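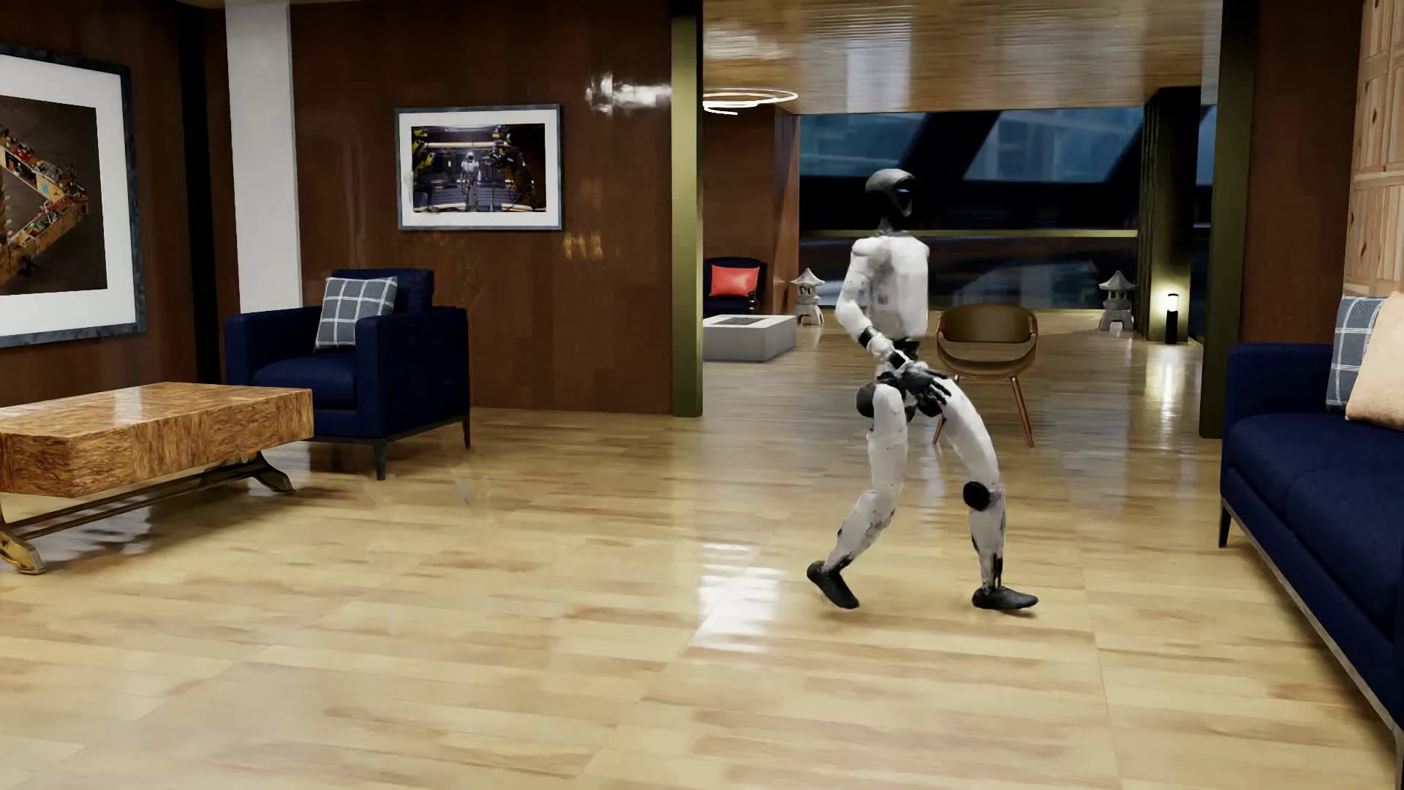
Remote demonstration checklist: Stoltine lounge, simulated
Operator area, Demer model, Belkadi link
Inspected by: Marcelino Sepúlveda
Site: Urkholm, ground floor
Result: passed with remarks. Two items open, see end.

Scope
Covers the operator's floor area, the headset and gloves, the control link, and the simulated Demer humanoid in the Stoltine lounge scene. Task group is "seating": walk to the sofa, take hold of a pillow, place it, let go, step back. The physical robot has its own checklist, and a pass on this sheet does not clear anyone to drive it.

Status marks: OK, OK with remark, Open, N/A.

Section A. Operator area

A1. Clear floor, 2,000 mm in every direction from the standing mark. OK.
Comment: Measured with the tape, not with the headset boundary. The boundary drawn in the headset was slightly generous on the door side and has been redrawn.

A2. No chair, bag or drink inside the mark. OK with remark.
Comment: A swivel chair had been left inside the line. Moved. The operator sees a lounge with chairs in it and will not be thinking about the one in the office.

A3. Headset cable on the overhead arm, no slack on the floor. OK.

A4. Gloves: strap, finger sensors, wrist tracker secure. OK with remark.
Comment: Left thumb sensor can be turned in its sleeve by hand. It held calibration through the test. Swap the sleeve at the next service.

A5. Second person present for any walking task. OK.
Comment: The second person holds the pause button and does not wear a headset. The same person may write the log, provided the button stays in reach.

A6. Operator has eaten, is not ill, and has used the headset before. OK.
Comment: New operators start on the standing tasks. Walking in a scene while the body stands still makes some people sick, and it comes on quickly.

Section B. Link and stop functions

B1. Link timeout set to 700 ms. OK.
Comment: Pulled the network plug during a walk. The model went to its hold pose and the recorder marked the take as broken. Repeated with the arms raised, same result. In simulation a fall costs nothing, but the setting is shared with the physical robot's profile and is checked as if it did.

B2. Foot pedal: lifting the foot freezes the arms. OK.

B3. Pause button: freezes the whole model and the recorder together. OK with remark.
Comment: The recorder stops one step after the model. Known. The extra step is trimmed at export – do not trim by hand as well.

B4. Resume only after the operator's hands match the model's hands. OK.
Comment: Tried to resume with the gloves held well away from the model's pose. Resume was refused, as it should be. The message on screen says "error 6" and nothing more. It means hand mismatch. A label has been stuck to the monitor.

B5. Speed limits loaded from the profile and not typed in. OK.

Section C. Model and scene

C1. Correct Demer model loaded, both hands present. OK.
Comment: The white shell with scuff marks is the correct surface set. The clean shell belongs to an older version with different ankle limits. If the shell looks new, stop and reload.

C2. Feet meet the floor without sinking or floating. OK.
Comment: Checked from the side at floor level during slow walking. The floor is glossy and the reflections make a poor guide, so read the contact values from the panel.

C3. Walking route free from start point to sofa. OK with remark.
Comment: Keep to the open boards. The coffee table has a thick top on a metal base with feet that flare out at floor level, and an operator looking straight ahead may not notice them. Same caution for the slim splayed legs of the single chair with the curved back. A toe contact with either ends the take.

C4. Furniture has weight and collision switched on. OK with remark.
Comment: The armchairs had collision on and weight off. They could not be moved by any force. Corrected and scene saved under a new revision.

C5. Lighting preset is the one named in the task sheet. OK.
Comment: The glare on the walls and the light falling on the sofa belong to the preset. Do not turn them down to make the operator's job easier. The training set needs them.

C6. Pillows start in the position given in the task sheet. OK with remark.
Comment: Start layout has plain beige pillows in front and the plaid ones tucked behind, at both ends of the sofa. Reset after every take. After a long run the pillows creep by a small amount at each reset, so reload the scene at every break.
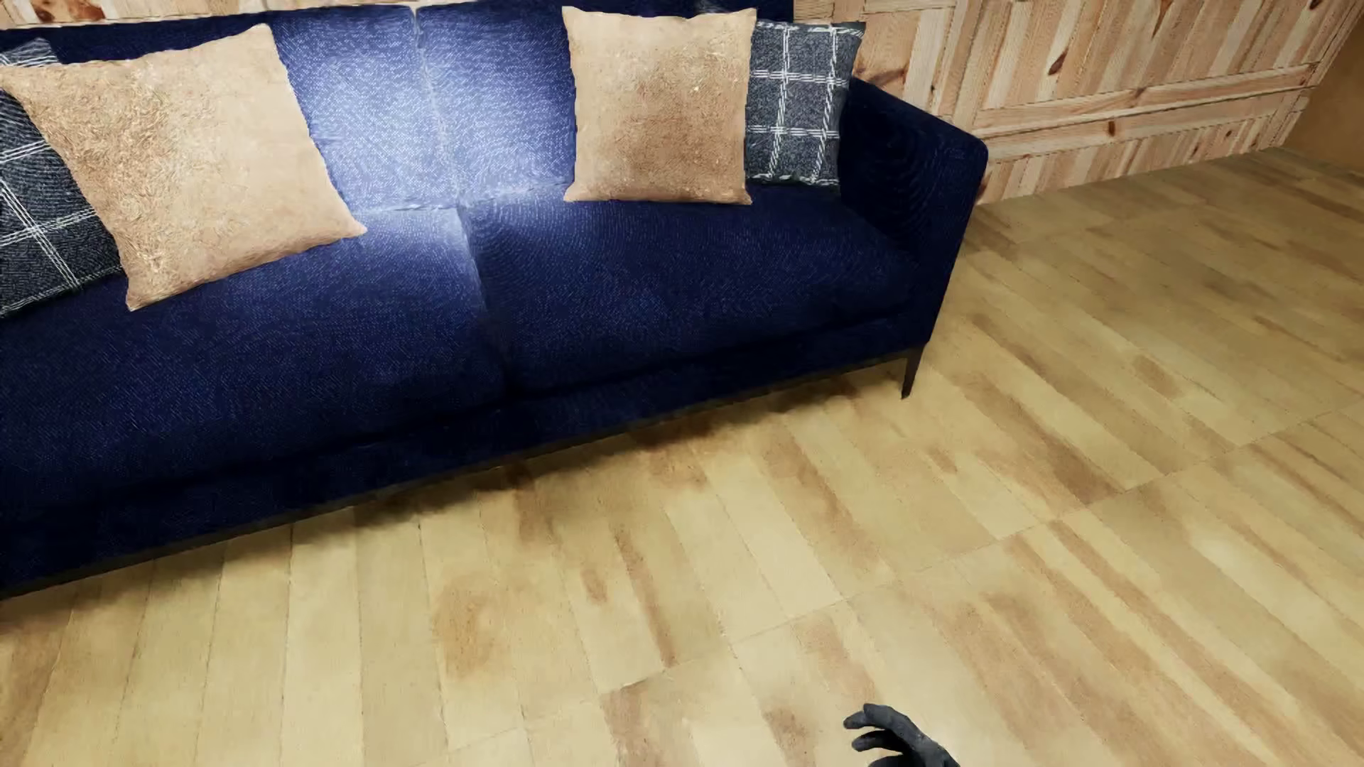
A beige pillow is the first target in each take. The operator should bring the hand in low, with the fingers slightly curled, and open it only when the palm is facing the pillow. Coming down from above with straight fingers catches the top of the backrest and gives a grasp that looks sound in the headset and scores badly afterwards.

C7. Seat and backrest visible at working distance. OK with remark.
Comment: The navy cloth goes nearly black towards the front of the seat, and fine curved lines show in the weave. Operators take these for a fault in the headset. It is the texture. The seam between the seat cushions is easiest to find at the back, where the light is strongest, and makes a usable landmark.

C8. Hand stays in view during the approach. OK with remark.
Comment: With the head tilted down at the sofa, the hand comes in at the bottom of the view and may be only partly visible. Acceptable during the approach. It is not acceptable at the moment of grasp. Ask the operator to lower the head before closing the fingers – lifting the hand to meet the eyes spoils the path.

C9. Hand does not pass through the armrest or the wall. OK.
Comment: Pushed hard against the armrest front and the pine boards at the sofa's end. Solid in both cases, some shaking in the fingers at full force.

Section D. Recording

D1. Disk space for the full session. OK.

D2. Head view, joint values and glove values share one clock. OK.
Comment: Clapped the gloves together and compared the marks. No drift across the test.

D3. Takes labelled good, poor or broken at the time, by the second person. Open.
Comment: The archive holds over 2,000 takes for the seating group, and those from November carry no label at all. They must be sorted before any are used. Operators should not label their own takes.

D4. Poor takes kept. OK.
Comment: A dropped pillow that is picked up again counts as good if the task is finished. A pillow thrown the last part of the way is poor, wherever it lands.

D5. Revision number of the scene written to the log. Open.
Comment: Field exists but is filled from a saved default, so it still shows the revision before the change under C4. Enter by hand until Belkadi settings are updated.

Open items
D3: label the November takes. With the recording group.
D5: revision field. With M. Sepúlveda.

Not blocking, for next service
A4: left thumb sleeve.
B4: replace the error number with a readable message.

Sessions may go ahead with both open items, provided the revision is entered by hand and no unlabelled take leaves the archive. Repeat Section B in full after any change to the link, including a change of cable.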